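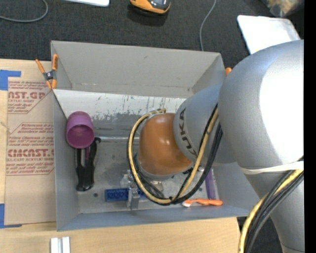
**Drarnlow Gymnastics Club: Youth Development Grant, progress report to the Parry Fund**

Reporting period: February
Submitted: 02/03/2018
Prepared by: Lowri Gwynne, Program Manager

**Enrollment and attendance**

The club enrolled 17 new gymnasts in the funded sessions during the period, which brings the total on the program to 33. Attendance held steady on weekday evenings. The Saturday morning group lost one session when the gym was closed by snow, and a replacement session has been scheduled at no cost to families.

**Coaching**

Maximiliano Barroso completed his training as a floor and vault coach and now leads the intermediate group. Osian Gwynne continues to coach the beginners. The recruitment of a second assistant coach has been delayed. Two candidates were interviewed and neither was available at the required hours. The post was advertised again last week.

**Equipment**

The new pommel horse was delivered and is in regular use. The landing mats ordered from Plarex arrived in the wrong thickness and were returned, and the supplier has confirmed that the correct mats will be sent without charge. Until then, dismount practice on the high bar is limited to the foam pit.

**Competition**

Five gymnasts entered the regional novice meet. Three qualified for the next round on floor. Scores on the parallel bars were lower than expected, mainly through deductions for bent arms and steps on landing. Coaches have added 15 minutes of bar work to each intermediate session.

**Budget**

Spending is within the approved amount. The $2,000 set aside for travel has not been used in full, and the club requests permission to move the balance to entry fees. Tomos Bowen will send the itemized statement separately.

**Next period**

- Fill the assistant coach post
- Receive and install the replacement mats
- Hold the first skills assessment for beginners

Questions on this report may be directed to Cledwyn Wynne at the club office.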